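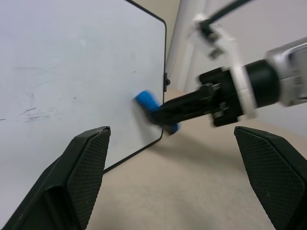 Small whiteboard, black frame, blue eraser on the surface. Ghosting and scribble marks still on it.

pladell-board-wipe
README, last touched in August

What this is

Wiping small whiteboards. One board, one eraser, one table. 1,528 clips in total, split into 18 folders by how bad the board was at the start. Part of the Pladell desk chores set – the other chores have there own READMEs, look there for folding and stacking.

The things

- board: white, thin black frame, rounded corners, small black clip on one edge. Leave the clip on, half the clips have it
- eraser: blue block. Rinse it when it goes gray
- markers: Nutex, black only. Red stained the board at Devmont so we dropped it
- table: pale beige top, against the wall. Nothing else on it please

What counts as clean

Marker lines gone = clean. Faint smudges are fine, they don't come off without spray and we don't use spray. Gray haze is labeled "haze", not "dirty". If you can still read a word it's dirty, even a pale one.

Labels are in labels.csv, one row per clip:

clip_id
folder
start_state (scribble, text, haze)
end_state (clean, haze, dirty)
board_pose (flat, tilted, lifted)
notes, mostly empty

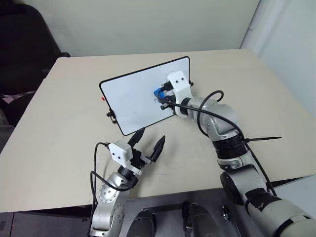 board_pose is the one people get wrong. Flat means the whole back is on the table. Tilted means one edge is down. Lifted means no edge touching, even if it's only a tiny gap under one corner. When it changes during a clip, use the pose at the first wipe. No wipe at all, use the last pose and put "no wipe" in notes.

Known problems

- folders 2 and 12 have the start_state column shifted, fix is in labels_fixed.csv
- white board + pale table + light wall, so automatic edge finding is poor. Go by the black frame
- old smudges carry over from one clip to the next. Don't treat clips as seperate boards
- Edwards copy is missing the haze folders, use the Pladell one

To do

Merge the fixed csv. Second board, bigger. Relabel haze in the early folders – the rule changed halfway through.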